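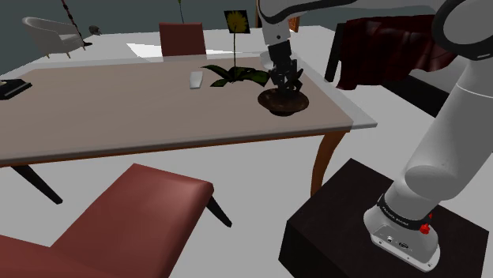 I have been trying to work out what the date on a package of food is supposed to tell me. Last week I threw out a tub of Nulberg yogurt that was one day past its date, and then I ate cheese that was 13 days past its date, and I could not have explained why one went in the trash and the other went on a sandwich. Part of my trouble is just finding the date. Small white lettering on a black band is hard enough to read on a big label, and food companies put the same thing on the crimped end of a granola bar. Once I do find it, I still have to decide what it means.

In my kitchen right now I have "best by," "best if used by," "use by," "sell by," "enjoy by," and one jar of mustard with a date and no words at all. The mustard could be giving me the day it was packed. I have no way to tell from the label.

Most people I know treat all of these as the same warning. In the US, for most foods, they are not safety dates. The manufacturer picks a day after which the product may not taste quite as good, and prints that. Infant formula is the exception, where the date is required by federal rules. For the rest there is a patchwork of state laws, and a product can carry one phrase in one state and a different one across the line.

"Sell by" bothers me the most. It is a note to the store about stock rotation and has nothing to do with me. I don't see why it has to be in plain view when it could go in a code the store can scan. My neighbor Sorcha Cronin pours out milk on the morning of the sell-by date, every time. She grew up that way and I have not talked her out of it.

I asked Akihiko Minami about this, because he spent years in the packing room at Skasard, which makes soups and sauces. He told me the tomato soup was tested well past the printed date and was still fine. The company kept the shorter date because stores wanted it to match the other brands on the shelf. I don't think that is sinister, but it is also not what a shopper assumes is going on.

The fix people keep proposing is to cut it down to two phrases – "best if used by" for quality and "use by" for the few foods where age really is a safety matter. Some companies have already moved to this on their own. I would like to see it made a rule. A voluntary system means I have to know which companies joined and which didn't, and I am not going to look that up in the dairy aisle.

Dalia Kazlauskienė wrote to me after my last post on labels and said two phrases won't help, because "use by" and "best if used by" sound too much alike. She has a point. I would be fine with "quality date" and "safety date" if anyone wants to go that far.

In the meantime I am going to write the day I opened things on the lid with a marker. The mustard is staying in the fridge door for now.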